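Setting up the Luneo two-arm kit for towel folding

Updated 2022-10-01 by Kamarul Chin

This page covers the Luneo tabletop kit from Trison, bought with the folding software option. It assumes the enclosure is built and both arms are bolted to their plates. If the arms are still in the box, do the Ellport assembly guide first and come back.

What you need
Luneo kit, firmware from February or later
Gebreyes teaching software, installed and licensed
One hand towel, plain, with a flat hem
A basket for finished or waiting items
2.5 mm hex key

Step 1. Check the mounting plates
Tighten the screws on both plates. Push each arm sideways at the elbow with the power off. Any play at the base will show up later as missed grasps, and no setting in the software will correct it.

Step 2. Route the cables
Run each cable along the arm and leave a loop at the wrist. Move the arm by hand through its full reach. The cable should never pull tight – if it does, add slack at the wrist first, then at the elbow.

Step 3. Set the table height
Open Setup, then Table. Lower each gripper until it touches the surface and press Store. Take 10 touches per arm, spread over the whole table. The software rejects the set if the spread is too large.

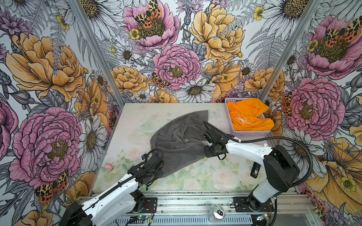 Step 4. Choose a start pose for the towel. The default routine expects a flat towel and is of little use outside a demo. Select Crumpled in the Start menu instead. Drop the towel near the middle of the table so that both arms can reach it without crossing. A heap like the dark gray one, with a stretch of hem lying flat at one corner, is a fair starting point, and the hem corner is the better first grasp. Keep the basket at a far corner, clear of the elbows.

Step 5. Record the moves
Press Record and guide both arms through one full fold. Move at an even speed. Pause for one second before each grasp and each release. Stop the recording when both grippers are open and clear of the cloth. Repeat from a new heap each time. Trison suggests 300 recordings for one towel type. I kept 3,713 across all my cloth types, and the gain past the first few hundred per type was small.

Step 6. Train and test
Start training from the Gebreyes main window. On my desktop a full run took roughly 13 hours. Test at half speed with a hand on the stop button.

Common faults
Gripper closes on nothing: repeat Step 3.
Arm stops mid-fold with a torque warning: check for cable drag at the wrist.
Second fold lands off center: delete recordings where the towel was dragged.

The basic Luneo license does not include two-arm recording – check this before you order.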